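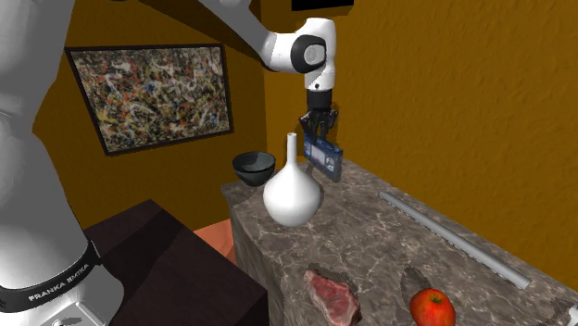
Figure 3. Kitchen layout in the simulator, with the Franka arm holding a small box over the marble counter.

Home Browse Issues Authors Contact
Search this journal Enter keywords Go Advanced search

3.2 Collecting demonstrations by remote control

All demonstrations used in this paper were collected in simulation. The operator sat at a desk with a hand-held controller and moved the arm by moving the controller, with the trigger mapped to the opening of the gripper. We chose this set-up over guiding a real arm by hand for practical reasons. A real arm needs a second person near the stop button, and objects have to be put back after every attempt. In the simulator a reset takes one key press, and the operator can go on to the next attempt without leaving the chair.

The teleoperation software, Halonen, was written for an earlier project and changed only slightly for this one. It reads the position of the controller, filters out small tremors and sends a target pose to the arm 20 times a second. Operators could hold down a second button to freeze the arm while they moved their own hand back to a comfortable position. Most of them used this button a great deal during the first session and much less later on. We kept the frozen periods in the raw recordings but removed them before training.

Each task was given to the operator as one written sentence, such as "pick up the box and put it in the bowl". No advice was given on how to approach the object. We wanted the recordings to show the range of grasps that people choose when left alone, including the awkward ones. The loose objects differ a good deal in shape. On the counter in Figure 3 a tall-necked vase stands close to a dark bowl, and a long metal rod lies along one side, so the operator has to think about the path of the gripper as well as the place where it closes.

3.3 Views given to the operator

In the first round of sessions, held at our Multville laboratory, operators had only the room view. They reported that they could judge left and right well but were often unsure of height. Several closed the gripper above the object, opened it again and went lower, and these corrections found their way into the training data. For the second round we added a view from the wrist, shown in a smaller window beside the room view. 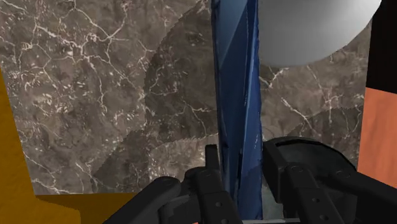
The wrist view changed how operators worked in the last few centimetres of a grasp. They tended to use the room view to bring the arm across and then looked at the smaller window until the gripper was closed. The view has its own weakness, which is that it tells the operator little about what the object is. With something tall and blue standing between the two black fingers, as here, its creased surface and ragged right edge can be seen well enough, but its top lies outside the view and the marble behind gives few clues to distance. Operators therefore went back to the room view when they wanted to lift or turn an object. We recorded both views for all sessions in the second round, whichever one the operator was using.

3.4 Filtering and labelling

The two rounds gave 3,522 recordings. Raili Seppälä watched every one at double speed and marked it as complete, incomplete or unusable. A recording was marked complete if the object ended in the position named in the task sentence and the gripper had been opened. Dropped objects were allowed if the operator picked them up again within the time limit of 25 seconds. Recordings in which the software lost track of the controller were marked unusable and deleted.

After this step 2,108 complete recordings remained. These form the Nillov set, which is used for all the training runs in Section 4. The incomplete recordings were kept apart and are used only in the comparison in Section 4.3, where we ask whether a policy can gain anything from attempts that stopped early.

Related items
Controller tremor and its effect on learned grasps
The Skenmont task list: written instructions for household manipulation
Freezing and re-indexing in remote operation of robot arms
Wrist views and room views in simulated kitchens: a user study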